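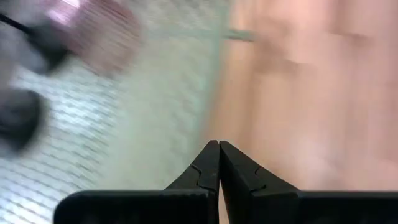
October.

Filed under: Home & Decor > Shelf and Table > Galleries

Home | Galleries | Projects | Shop Notes | Contact

Pink Glass and Patterned Tins

The pieces on this page belong to a small display that Radomír Charvát and Matěj Jurčo are putting together for the front room at Hubáček. The plan is simple: pink glass, a few round tins to go with it, and plain wood underneath. The budget for extra pieces was 40 dollars, and most of that went on glass.

Radomír wanted everything at one height. Matěj wanted steps, with the tall pieces toward the middle and the small ones raised on something. They tried it Matěj's way first and have mostly kept to it.

A few notes on the setup:

The long table stays. It is a light wood, and pink looks better on it than on the dark sideboard we used for the last display.

Flowers are out for now. Matěj may add dried stems later -- three at most -- if the taller vase looks bare from the door.

The glass gets wiped with a soft cloth and lukewarm water. No spray cleaner near the tins, as it can dull a printed lid.
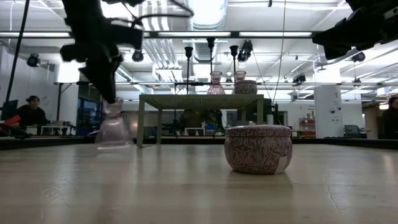

Tins are useful in a display like this one. They store small things, they stack, and they give a short vase some extra height without a stand. The smaller vase on the square table is set on top of one, and the pink and white swirls under it go well with the plain glass. The paisley tin on the long table has maroon in it too, and it still has a small white label low on one side. Labels like that come off with a little cooking oil left on for 10 minutes. Matěj would like a third tin in a plain color, to break up the pattern. Radomír thinks two is enough.

The next change will be the lighting. The overhead lights leave streaks of shine on the long tabletop, and a lamp set to one side might be kinder to the glass -- we will add to this page once that is settled.

Related galleries
Blue Enamel on Open Shelves
The Jitilex Bookcase, Refinished
Small Tables for Narrow Halls
Cosireo Lamps in the Back Room
Button Tins and Tea Tins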